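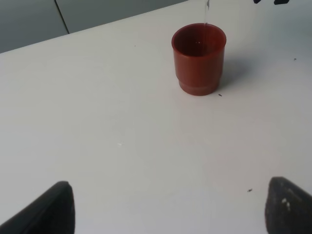 A red plastic cup on a white tabletop.

News > Music > Early Music and Opera

Pettigrew Society to revive Fadidberg court opera in concert

The Pettigrew Early Music Society has confirmed that its next season will open with a concert performance of Valtico, a three-act opera seria written for the court theatre at Fadidberg in the middle decades of the eighteenth century. The work has not been given complete in modern times. It will be sung in Italian, with English surtitles, at the Multberg Recital Hall on a Saturday evening in January, beginning at 7 p.m.

The score survives in a single manuscript copy held in the Multberg music library. It came to the library as part of a bequest of theatre papers and was for many years catalogued as an anonymous pasticcio, a label applied to a good deal of material from the smaller German courts. A fresh examination of the paper and the copyists' hands has since placed it with the surviving Fadidberg repertoire. The composer's name is missing from the title page, and the Society has chosen to present the opera without attribution until the evidence is stronger.

The manuscript runs to more than 200 leaves in oblong format. Two copyists were at work on it, one responsible for the first act and most of the second, the other for the remainder. The overture is in the Italian manner, in three short movements, and leads without a break into an accompanied recitative for the title character. Horn parts were added to the overture and to two of the arias at a later date, in a darker ink, and will be included in the performance.

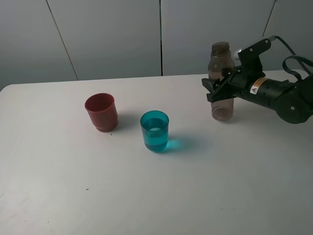

The libretto follows a pattern familiar to audiences of the period. Valtico, a captive prince, is brought in disguise to the court of the ruler who defeated his father, and the action turns on whether his identity will be discovered before the peace is signed. There are five singing roles, of which the two leading parts were written for high voices and will be taken by a countertenor and a mezzo-soprano. The chorus is limited to the closing number of the third act and will be sung by the principals, in keeping with the usual practice of the time.

Of particular interest to scholars is the quantity of orchestrally accompanied recitative in the second act. Most Italian operas of the period reserved this treatment for moments of crisis. In the Fadidberg score it takes up nearly the whole of the prison scene, with the strings answering the voice phrase by phrase and the oboes entering only at the prince's farewell. A comparable richness is found in other works associated with courts that kept a permanent orchestra, and the programme book will include an essay on the subject.

The performing edition has been prepared by the Society's editorial staff over two years. Several pages in the third act have suffered water damage along the lower margin, and the bass line of one aria has been reconstructed from the figures and from a related passage earlier in the work. All editorial additions are marked in small type in the score. Full score, vocal score and orchestral parts will be available for hire after the performance.

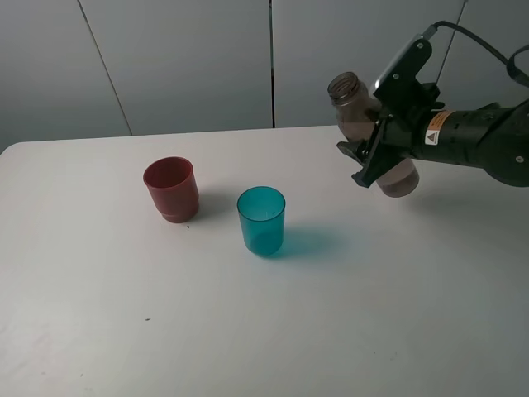 The orchestra will play on period instruments at a pitch slightly below the modern standard. Continuo will be provided by harpsichord, cello and theorbo. The performance is expected to conclude before 10:30 p.m., with one interval following the second act. No cuts will be made to the arias, although some of the simple recitative in the first act has been shortened by agreement with the conductor.

A study afternoon will be held in the hall's rehearsal room on the day of the performance, beginning at 2 p.m. The program includes a talk on the court theatre at Fadidberg, a demonstration of da capo ornamentation with members of the cast, and a display of facsimile pages. Admission is free to ticket holders, but places must be reserved in advance through the box office.

Subscribers to the Society will receive priority booking by mail. Remaining seats will be released to the general public once the subscription period has closed. Patrons requiring wheelchair seating or a large-print libretto are asked to inform the box office when they book.

Contact the Society | Copyright Pettigrew Early Music Society. All rights reserved. | Back to top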